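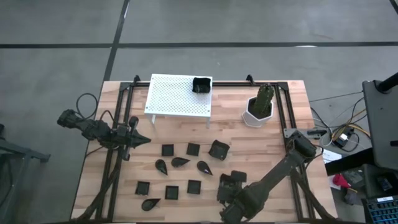

The cup bench, with the shelf at the back and the cactus keeping an eye on things.

I promised a post on the relabeling trick back in April and then got buried, so let me just get into it. A few of you wrote in asking how we get a policy to pick up little black cups without collecting a mountain of demos first, and the short answer is that we throw away a lot less than we used to.

So, the task. Black 3D-printed parts, some of them square cups and some teardrops, scattered on the table between two arms. The cups are supposed to end up on the white perforated shelf. The teardrops are supposed to be left alone. It sounds like something you'd give a toddler, and I thought so too when I wrote the proposal (ha). The trouble is that black parts under black fingers give the wrist camera very little to work with, and once the gripper closes in, a cup and the fat end of a teardrop look awfully similar.

We had 3127 episodes going into this round. Of those, 909 were marked as failures, and until this spring a failure went in the bin and that was that. Akihiko Sekiguchi kept grumbling at me about it. His point was that most of a failed episode is perfectly good reaching, and the bad part is usually a second or so right at the grasp. Why toss the whole thing?
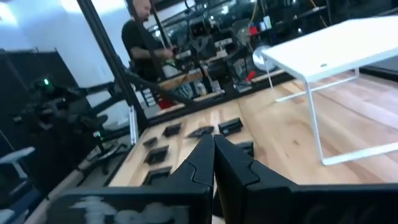 Lurkden, Jul 29, 2023

What we do now is cut each failed episode at the moment the fingers start to close, keep everything before the cut, and give it a new goal based on where the gripper ended up. If it was headed for a cup and wound up over a teardrop, fine, it's now a nice clean example of reaching for a teardrop! The model gets the goal as an input, so it learns both. The piece after the cut goes into a separate pile and trains a small scoring head that says how likely the current grasp is to work. We call that head Clelleteck - there's a story behind the name and it isn't a good one.

The wrist view is where the scoring head earns its keep. The fingertips take up so much of the picture when they come together that the part you care about can be mostly hidden behind one of them, and the old policy would happily squeeze anyway. With the score in the loop it backs up a bit and tries a different approach angle when the number drops too low.

Results, then. We ran 108 trials with the parts dumped in random piles. The old policy put the wrong shape on the shelf or came up empty in 42 of them. I don't have a matching number for the new one that I'd put in print yet, because we changed the finger tips partway through the second batch and I want to rerun it properly. It's better. I'd like to be able to say how much better before I go around bragging.

Things that still bug me: tilted cups (the score is way too confident about those), and anything close to the shelf legs, where the arm gets timid and sort of hovers. Also the training config for Trornavora has grown to the point where I'm scared to open it, so if you've asked me for the code, that's the holdup. I need to clean it up first and I keep finding reasons to do something else.

Next up is trying the same cut on two-arm handoffs, where "the moment the fingers start to close" happens twice and I have no idea which one to use. If you've tried something like this, leave a comment, I'd love to compare notes.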